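Dear Pejman Taheri,

Thank you again for the Fodavard small-projects money, and for being so patient while I got my notes together. It's been a busy stretch on the handheld gripper build, and I'm happy to say we've spent $2,000 of the $3,076 so far, mostly on printed parts, cables and finger pads. The rest is set aside for the Leneck wrist joint and a second batch of pads.

Both grippers are now up and running at the shared workshop, one for each hand. I've kept the flat black fingers, even though I was tempted by the softer Zirkel ones (they're lovely, but they fold on anything heavier than a spoon!). We've been working through everyday items, keys especially, along with loose, crumbly stuff on the white board, and I'm learning a great deal about my own wrists along the way.
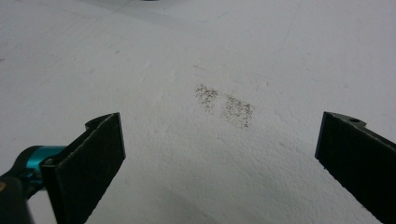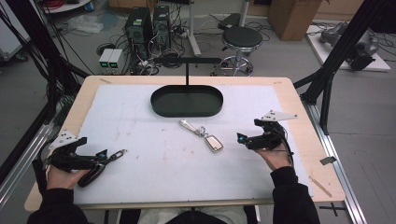
First picture: a speckled patch between the two fingers. Second picture: both grippers over the board, the left one holding a black car key fob.

The thing I'm still fussing with is the pad material. It grips well when new, but after long sessions it picks up grit and needs wiping down, so I'd like to try 15 pairs in a smoother finish before I commit to anything. I also want to reroute the cables on the right-hand unit, as they pull a little when I reach across.

My target is 1,000 recorded pickups by April, and I'd love to have you over to try the grippers yourself before then. Receipts are in the folder I shared, and the pad order is waiting on your okay.

Warmly,
Evdokia Stergiou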